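About Plevari

Plevari teaches robot arms to handle everyday objects. We work with warehouses, repair shops and parts suppliers whose goods are too varied for a fixed program. Our operators show the robot each task themselves, either by guiding the arm by hand or by steering it from a remote station, and the recorded motions become the material from which the robot learns.

The company was founded by Kiran Dixit and Seema Upadhyay, who met while working on packaging machinery. Mr. Dixit directs engineering. Ms. Upadhyay leads the demonstration group and is responsible for the training of all operators.

Much of our present work concerns picking from bins. Items of different shape, stiffness and finish are placed together, and the operator brings the gripper to each one in turn. Boxes, cloth and glossy rounded objects call for different approaches, and operators are expected to settle on a grasp before the arm is lowered.

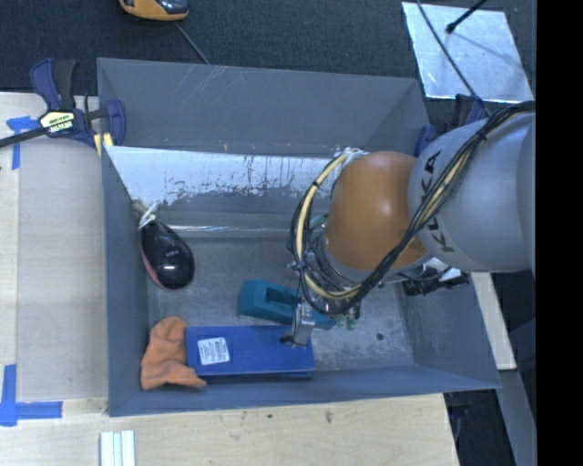 New operators complete 20 hours of supervised practice before their recordings are accepted. They begin with hand guiding, which gives a direct sense of the reach and weight of the arm, and then move to remote control. Every recording is reviewed by a second operator. Failed grasps are kept and marked as such, as they are of use to our engineers.

Sessions are managed through Nuvix, our in-house recording software, which stores the motion of the arm together with the operator's notes. Clients receive the complete set of recordings made for their project, along with a written report on the tasks covered.

Plevari employs around 40 people at two sites. The Maurya workshop houses the robot cells and operator stations. The Skinden office handles software and client services. Visits to the workshop may be arranged by prior appointment for groups of up to six.

Applications for operator positions are reviewed each December. Experience with robots is not required. Candidates are invited to a practical session of one half day at Maurya, followed by an interview with Ms. Upadhyay.

Page last revised 3/29/20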